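What Happens to Toys When Children Grow Out of Them?
A study of toy keeping, passing on and throwing away in 16 households

Project report by Jennylyn Dizon
Supervisor: Jolene Whitcombe

Introduction

When I was small my grandmother kept a cupboard under the stairs at her house in Flundach, and in it was every toy that four cousins had ever stopped playing with. I spent a lot of rainy afternoons in that cupboard, and I suppose this project really began there, although I didn't know it then. When Ms Whitcombe asked us to choose a topic to do with the home and everyday life, I first wrote down three very sensible ideas about energy bills and then crossed them all out.

My question is a simple one. What do families do with toys once the children have lost interest in them, and who decides? I thought I knew the answer before I began (I thought most of them went to charity shops), and I was quite wrong about that, as the results section will show.

How I collected the information

I spoke to 16 households in Flundach and the villages on the Murkow side of the river. Most were families of pupils at my school, and a few were neighbours who were kind enough to put the kettle on for me. Each conversation lasted as long as people wanted it to, with 40 minutes being the longest. That one was mostly about a doll's house and I enjoyed it very much.

I asked everyone the same main questions: where toys are kept when they are in use, where they go next, how long they stay there, and who has the final say. I wrote the answers in a notebook and typed them up the same evening, while I could still read my handwriting. I also asked whether there was one toy they would never part with. That question was not in my first plan. I added it after the second interview, and went back to the first two families to ask them too.

What I found

In 13 of the 16 households, toys did not leave the house straight away. They moved first to what I have called a waiting place. It might be a loft, the bottom of a wardrobe, a garage shelf or simply a basket that has stopped being tidied. People were often a little embarrassed by their waiting place and told me they meant to sort it out by November, or before the next birthday, or when the weather turned.

Soft toys stayed in the waiting place for longest. Building sets and board games were passed on more easily, usually to cousins, and several parents said this was because a game in its box still looks like a present. A soft toy that has been slept with for years doesn't, and a lot of people felt strange about handing one over to somebody else's child.

Only three households used charity shops as their first choice. One mother explained that her local shop, Bokix, had very little room and could not always take soft toys, so she had got out of the habit of asking. Most toys went to relatives or friends, and a smaller share were thrown away, nearly always because of missing parts.

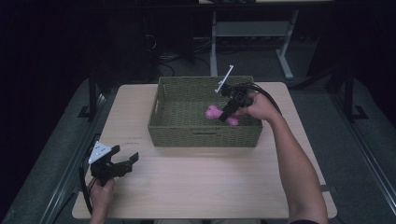

Who decides

I had expected parents to make the decisions, and for younger children they mostly did. Once children were at secondary school it became much more mixed. Mrs Soriano told me that she had been ready to clear her son's shelves for a long while, and that he had been perfectly happy to let her, and that in the end it was his father who kept taking things back out of the bag. I heard something similar in other homes too. The adults were frequently the sentimental ones, especially about first toys and anything made by hand.

Grandparents deserve a section of their own, and if I had more space they would get one. Several families used a grandparent's house as a second waiting place, which is just what mine did.

What I would do differently

My households were all people who already knew me or knew somebody in my class, so they are not a fair picture of the whole town. I would also have liked to talk to the children separately, as one or two went very quiet when a parent began answering for them. If I did the project again I would ask each family to keep a short diary over a month. People's memories of when something went up into the loft were rather vague, and couples did not always agree.

Thanks

Thank you to all the families for their time and their biscuits, to Ms Whitcombe for reading two drafts and for not minding when I changed my title twice, and to my grandmother, who has told me that the cupboard is still full and that I am welcome to come and sort it out whenever I like.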